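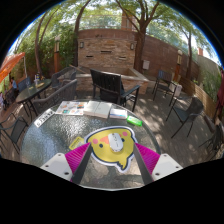
Review: Illholm, the trading game with the talking river

I've put 80 hours into Illholm since August, which is more than I've given any game in years, and I still catch myself planning barge routes while I do the dishes. You play a broke ferry captain working the towns along the Shiferaw, hauling salt and gossip and (if you're brave) live geese, and the river itself comments on your choices in the loveliest, grumpiest prose!

The writing carries it. My favorite stop is Pikdale, where one quest about a missing bell kept me up well past bedtime.

Combat is the weak spot – fights on deck drag, and the tooltips could use another pass. Prulach's 17th patch did fix the save bug that ate my second captain, bless them, and the market screen sorts properly now.

My current captain has 2210 coins and a leaky hull, and the next barge costs 2000, so I'm dithering. Buy it if you like reading. If you mostly want battles, wait for a sale.

Chantelle Buthelezi
Oct 15, 2025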